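Senior portraits, what do we do about glasses glare??

My kid wears thick lenses, session's in October at the lake in Trimville. Photographer says bring 2 outfits, didnt mention glasses. Take them off or not? She looks weird to me without them.

— stokent_mom 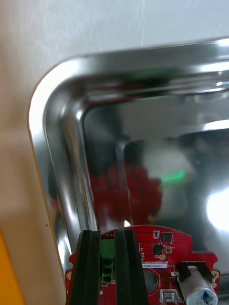

*Red board over the steel tray*

**cuervo_lens**

Keep them on. Ask the optical shop to pop the lenses out, mine took 5 minutes. Or chin down a hair, tilt the arms up off the ears. Go late, last hour of light. I've shot 16 seniors this year, 8 with glasses, no big deal.

**ullus22**

just fix it in photoshop lol

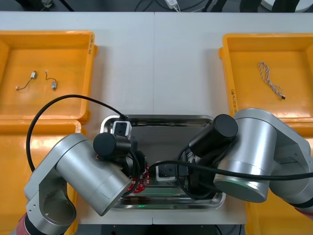 Trimville Camera Club – Help Desk

**backrow_dad**

Dont count on editing, ours wanted $20 a picture for glare. Do a few with and a few without, let her pick. And clean them first, fingerprints show up more then you'd think.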